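Stususby Worktops: Frequently Asked Questions

Ordering

How do I order a worktop or board?

Fill in the enquiry form with your measurements, or send us a sketch with the sizes written on it. A sketch on the back of an envelope is fine as long as we can read it. We reply with a written quote, and the quote stays open until the end of the following month. Nothing is cut until you have accepted the quote in writing and paid the deposit.

Do you sell single boards?

Yes. Many customers want one shelf, one bread board or a piece to go over a washing machine. Single boards are priced in the same way as worktops, by size and thickness, with a small cutting charge added.

What is the longest piece you can supply?

It depends on the timber. Oak and beech usually come longer than maple or cherry. If your run of units is longer than the timber we have, we will suggest where to put a join and show it on the drawing. We try to keep joins away from the sink and the hob.

Can I have samples?

You can have up to 3 samples free of charge. They are offcuts, so they vary in size, and one face is left unfinished so that you can try your own oil on it. Samples show the general colour of the timber. They cannot show every knot or streak you may get in a full-length piece.

Who do I speak to about a drawing?

Savvas Rallis checks all drawings before they go to the workshop. Put his name on your email if the question is about cut-outs, corners or drainer grooves. Questions about payment and delivery should go to the office.

Timber and finishes

Which timber should I choose for a kitchen?

Oak is the usual choice and wears well, but it can mark black around iron pans left wet. Beech is cheaper and has an even colour, though it moves more in a damp room. Maple is pale and hard and shows turmeric stains badly. If the worktop is going next to a sink, we would pick oak or iroko.

What is the difference between the Vosturdale and Prondier ranges?

Vosturdale tops are made from wide staves running the full length of the piece. Prondier tops are made from shorter, narrower staves joined end to end, which makes them cheaper. Both can be sanded and oiled again. Neither range is suitable for outdoor use.

Do the boards arrive finished?

Only if you ask. Our standard boards are sanded and left bare. For an extra charge we can apply two coats of Jaber oil before delivery. You will still need to add at least one more coat at home, once any cut-outs have been made, and the cut edges need oil as well.

Can I varnish instead of oiling?

You can on shelves and desks. We don't advise it on kitchen worktops. Once varnish chips near a tap, water gets underneath and the whole surface has to be stripped. An oiled top can be repaired in one small patch.

Why is my board paler than the one in the showroom?

Bare wood is always paler than oiled wood, and the showroom pieces have been up for years. Most timbers darken or turn more yellow in daylight. Cherry changes the most. Move chopping boards and fruit bowls from time to time during the first few months or you will get a pale patch underneath them.
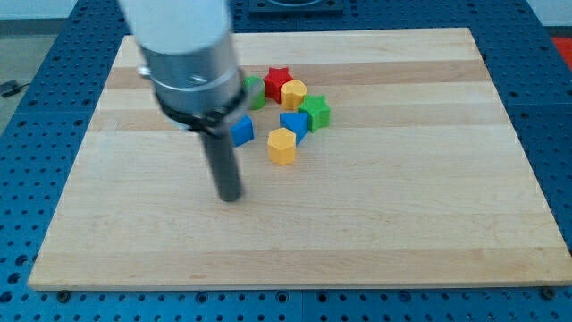

Delivery and storage

How long will my order take?

Standard sizes normally leave us within 2 weeks. Anything with cut-outs or shaped corners takes longer, and the quote will give the expected time. January is slow for us because the timber yard closes for part of it.

Will the driver carry the worktop indoors?

The driver delivers to the kerb. A full-length worktop is heavy and needs two people, sometimes three on stairs. Please have help ready and check that the piece will go round any tight corners in the hall.

Where should I keep it before fitting?

Lay it flat in a dry room on evenly spaced battens, still in its wrapping. Do not lean it against a wall or leave it in a garage. Keep it away from radiators and underfloor heating. A new extension with wet plaster is one of the worst places for it.

Fitting and care

Do I need to leave a gap at the wall?

Yes. Leave 3 mm along the back and at each end. Wood gets wider in damp weather and narrower when the heating is on. Use slotted brackets underneath and do not glue the worktop to the units.

How often should I oil it?

Once a week for the first month, then every 8 weeks or so near the sink and less often elsewhere. Drip a little water on the surface. If it soaks in, the wood is due another coat.

How do I get rid of a ring or a burn?

Sand along the grain with medium paper, then fine, and wipe off the dust before oiling. Go a little wider than the mark so you don't leave a dip. Lay oily rags out flat outdoors to dry before you throw them away, as they can catch fire if left in a heap.

Can I return a worktop?

Uncut standard boards can be returned within 8 days if they are still wrapped. Collection is at your cost. We cannot take back made-to-measure pieces unless they are faulty or differ from the agreed drawing. Report any transport damage the same day, with photographs of the wrapping as well as the wood.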